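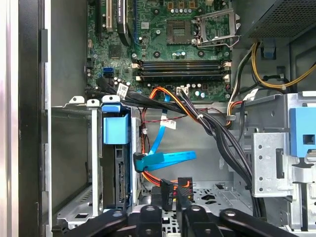
Gatchalian Repair Workshop
Monthly safety walk-round, June
Done by: Erlinda Cabanatuan
Shown round by: Florante Catacutan
Areas: front counter, benches, store room, back corridor, yard door

How I mark it: OK means I saw it myself and was happy. PART means some of it was right. NO means no. "I'm told it's fine" goes down as PART until somebody shows me.

1. Exits and corridors

1.1 Front door opens fully from inside without a key
OK. Tried it twice.

1.2 Back corridor clear for its whole length
PART. Clear when I arrived at 9.30. The scrape marks on the floor are fresh and they run straight to the store room, so I have my doubts about what it looks like on a normal morning. I will come by unannounced on a Wednesday, when deliveries are in.

1.3 Yard door opens outwards and is not blocked
NO. Opens, but stops against the bins outside. I could get through sideways. A larger person, or anyone carrying something, could not. Last month's sheet says "bins moved". They may well have been moved. They have also been moved back.

1.4 Exit signs can be seen from every bench
PART. The sign over the corridor is hidden from the two end benches by the tall Erkuter shelving. Florante says everyone knows where the door is. Customers don't, and neither will the new starter.

1.5 Emergency lights come on when tested
OK for the corridor and counter. Store room light came on and faded in under a minute. Marked NO for that one fitting. Needs a new battery or a new fitting, and I don't much mind which.

2. Fire

2.1 Extinguishers in place, in date, pins and seals present
PART. All in date. The one by the counter had a coat hanging over it.

2.2 Right type of extinguisher near electrical work
OK. CO2 at each end of the bench area. The water one is now by the packing table, where it should have been all along.

2.3 Alarm tested weekly and written down
PART. The log is very tidy. Every entry is in the same pen, at the same time of day, including the bank holiday when the shop was shut. I would sooner have a log with gaps in it. Please write down the tests you do and leave blank the ones you don't.

2.4 Evacuation drill in the last 11 months
NO. Florante remembers one. Nothing written. A drill needs a time, a list of who was in, and a note of what went wrong. If the note says nothing went wrong I will ask about it.

2.5 Meeting point known to all staff
PART. I asked three people and got two answers. One of the answers was the café.

3. Electrical

3.1 Portable appliances tested and labelled
PART. The labels on the bench lamps and the soldering stations are good. The kettle has a label from a different building. The fan heater in the store room has no label, and I was told it is never used. It was warm. Take it out.

3.2 No extension leads plugged into other extension leads
NO. Under the packing table. This was on the last sheet as well, marked as fixed. I don't accept "temporary" for something with dust on it.

3.3 Equipment unplugged before covers come off
OK on what I saw. Plugs were up on the bench in plain view, which is a good habit. Keep it up when I'm not there.

3.4 Power supplies not opened except by trained staff
PART. The sign is up. No training record could be found for anyone. Until there is one, failed power supplies go in the waste crate closed.

3.5 Cut-off switch for bench sockets marked and reachable
OK. Tested with Florante's agreement, after he had warned the benches. All bench sockets went off. The radio stayed on, so find out what that is plugged into.

4. Lifting, shelves and storage

4.1 Heavy items stored between knee and shoulder height
NO. Printers on the top shelf. The heaviest one says 38 kg on its own carton. I asked how it got up there and was told "carefully".

4.2 Shelving fixed to the wall
PART. The Erkuter units are fixed. The Trornitz unit at the back is fixed at one side only and rocks when pushed. The load notice on it says 30 kg per shelf. Nothing I was told about what is kept there convinces me anyone has checked.

4.3 Step stool in good condition
OK. New since last time, rubber feet all present. The old one has not been thrown away, it has only been put behind the door. Break it up or it will be back in use by August.

5. Chemicals and batteries

5.1 Cleaning fluids in labelled bottles
PART. One clear spray bottle with the word "good" written on it in marker. Florante says it is isopropyl. It smells like it. That still isn't a label.

5.2 Safety data sheets on site
PART. The folder is thick, which looks impressive, but half the sheets are for products you no longer buy, and the Rarnutov flux remover you do buy isn't in there.

5.3 Swollen or damaged batteries kept apart
OK. Metal bin with sand, lid on, away from the corridor. Best item on this sheet.

5.4 Fume extraction working at soldering benches
PART. Switched on and humming. A strip of tissue held at the hood barely moved. Change the filters and test it again with the tissue, while someone else watches.

6. First aid and welfare

6.1 First aid box stocked
NO. No medium plasters, no eye wash, and the burn dressings are out of date. There was a screwdriver in it.

6.2 Named first aider on site during opening hours
PART. Name on the poster left in the spring.

6.3 Accident book in use
PART. Nothing entered this year. Two people had plasters on their fingers during my visit. I'm not suggesting anything terrible has happened, only that a blank book tells me very little about a place where people handle sharp metal all day.

Actions

Bins away from yard door, and a painted box on the ground so they stay away: Florante, today
Fan heater out of the building: Florante, today
Extension leads under packing table replaced with a proper socket: landlord to be asked in writing, copy to me
Printers down from top shelf: before anyone is asked to fetch one
Trornitz unit fixed at the other side: empty it first
First aid box restocked and new name on poster: Erlinda to supply poster
Drill held and written up: date to be set by Florante, I would like to be there

Florante's comments: Most of this is fair. The bins get moved by the shop next door, I have spoken to them. Heater is already in my car. The radio is on the counter circuit.

Reply: Thank you. Please put what you agreed with next door in an email to them. Item 1.3 stays at NO until I have walked through that door with a box in my arms.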